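About Codmont

Codmont is a small training school for vet nurses and clinic staff. Been going since May 2009, started in the back half of a feed store, now in our own building on Sollard Road with proper heating and a kettle that works.

Rozália Hudec started it. She'd been nursing in mixed practice for years and was sick of seeing new staff thrown in on day one with no idea how to hold a cat or read a drug label. First class was held on folding chairs. Her brother Igor did the books and still does – grumpily, but on time.

What we teach

Animal handling, reception and phones, surgical nursing, wound care, anaesthetic monitoring, dental, lab basics. Also how to talk to an owner who's having the worst day of their year. That last one gets its own full day and people always say it should be longer.
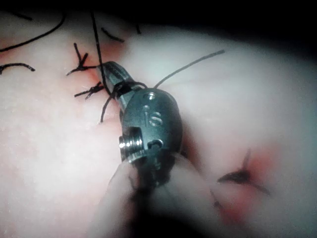

Classes are small. Two tutors in the room for all practical days, no exceptions, even when it costs us. We don't do online-only. We tried it for one term and the feedback was pretty blunt, fair enough too.

Evening classes for people already working in clinics. Daytime for everyone else. Fees can be paid by the month, just ask Igor, he's nicer by email.

Who's here

Rozália Hudec – principal, teaches handling and wound care
Ronaldo Belmonte – surgical nursing and anaesthetics. Came to us from a greyhound practice, has two of them at home
Miloslav Kuruc – dental and lab. Also looks after the timetable so if it's wrong, that's Milo
Ottar Blomqvist – large animal days, out at the farm. Bring boots. Real ones
Igor Hudec – office, fees, enrolments

Koo is the office cat. Not staff. Please don't feed her, she's on a diet, whatever she tells you.

Where our students go

870 people have finished a course with us so far. Lots are in town clinics, a good few in rural practice, some at shelters and one or two at zoos. We keep in touch with most of them, and plenty come back for a refresher or to take on a student for placement, wich we're always greatful for. 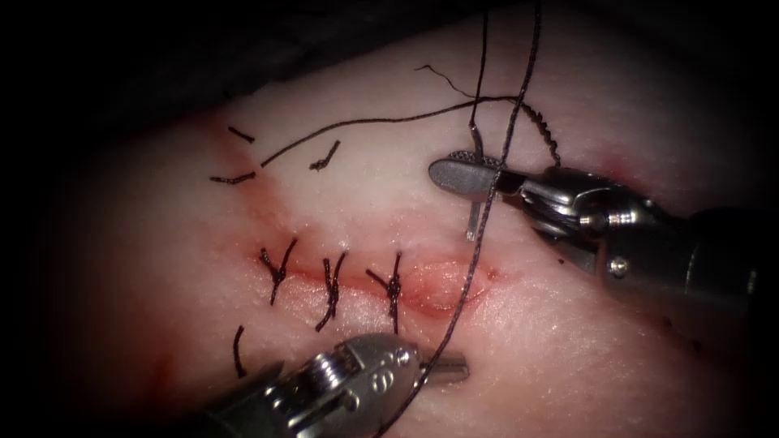
Placements are 100 hours, in a working clinic. We find the clinic for you. If you've already got a job in one we can usually count those hours, talk to Milo before you start and not after.

The building

Ground floor is all step-free. Two classrooms, prac room, small library (colour atlas of parasites is missing again, please check your cars). Parking at the rear, not in front of Tradix next door, they do tow. Bus stops at the corner.

Getting in touch

Office is open 8.30 to 4, closed over lunch. Phone rings out a fair bit on practical days so email is better. Open evenings are on the Dates page – no need to book, come have a look round and meet the tutors.

Page updated Jul 12, 2021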